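Flistgate library drops late fees for children

FLISTGATE, 2020-09-11 - Families in Flistgate will no longer pay when a children's book comes back late. The town library ended the fees this week and also cleared old debts on 180 young readers' cards.

Abena Arthur, who leads the children's section, said many parents stopped visiting after a small fine became a big one. "They felt ashamed to come in," she said. "We want to see them again, with or without the missing book."
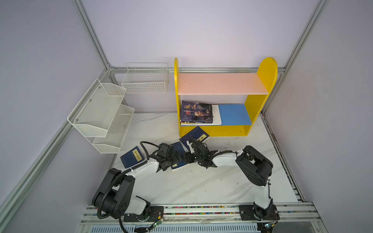 Books and a yellow children's bookshelf.

The library lends 3,798 titles for children under 12, and hopes to reach 4,000 by February. New picture books in Amharic and Spanish are already ordered.

Lost books must still be paid for, but a family can now bring a used copy of the same title instead. Adult fees stay as they are.

Berhanu Ejigu, a father of two from Bustos Street, welcomed the change. He owed money for a book that was under a bed for most of the winter - his daughter found it when they moved the furniture.

Cards can be renewed at the front desk or by telephone.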